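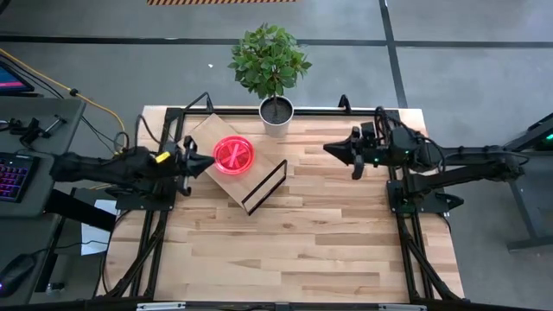 Abb. 1: Zweiarmiger Aufbau mit Holztischplatte, Brett, rotem Objekt und Topfpflanze.

Lernen aus Demonstrationen, Teil 4: Was sagt eine Erfolgsquote?

Grundlage ist der Bericht der Gruppe Virág zum Verfahren »Furkton«. Ein Netz bekommt Kamerabilder und Gelenkwinkel und gibt kurze Folgen von Sollpositionen aus. Trainiert wurde mit 401 Demonstrationen. Gemeldet werden 95 Prozent Erfolg beim Greifen und Ablegen.

Bevor Sie diese Zahl in eine Hausarbeit übernehmen, prüfen Sie den Nenner. Die Quote beruht auf fast 54 Versuchen. Das Konfidenzintervall fehlt im Bericht, ebenso die Angabe, wer über »Erfolg« entschieden hat. Abgebrochene Läufe werden in einer Fußnote als »nicht gewertet« geführt. Wie viele es waren, steht dort nicht.

Zweiter Einwand: die Startpositionen. Training und Test stammen vom selben Tisch. Ein Verfahren, das die Lage des Objekts bloß aus dem Hintergrund errät, käme hier vermutlich auch weit. Der Vergleich mit »Gulley« (555 Demonstrationen, anderer Greifer) taugt wenig, da sich zu viel gleichzeitig ändert.

Dritter Einwand: die Kamera am Handgelenk. Laut Bericht macht sie die Strategie »robust gegenüber der Umgebung«. Belegt wird das nirgends. Im Bild der Handgelenkkamera liegen neben Greifer und Tischplatte auch Blätter, Schranken und Personen, dazu kommt Bewegungsunschärfe. Ob das Netz solche Anteile ignoriert oder mitlernt, müsste man mit verdecktem Hintergrund testen. 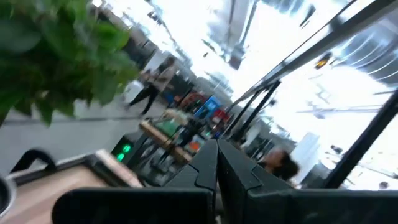
Warum genügt ein niedriger Trainingsfehler nicht als Nachweis?
Der Trainingsfehler misst nur die Abweichung von den Demonstrationen. Im Betrieb summieren sich kleine Fehler, und der Arm gerät in Zustände, die in den Daten nie vorkamen.

Zum nächsten Termin: Abschnitt 3 bei Trutley lesen und das Intervall zur gemeldeten Quote selbst berechnen, einmal ohne und einmal mit fünf zusätzlich angenommenen Fehlversuchen.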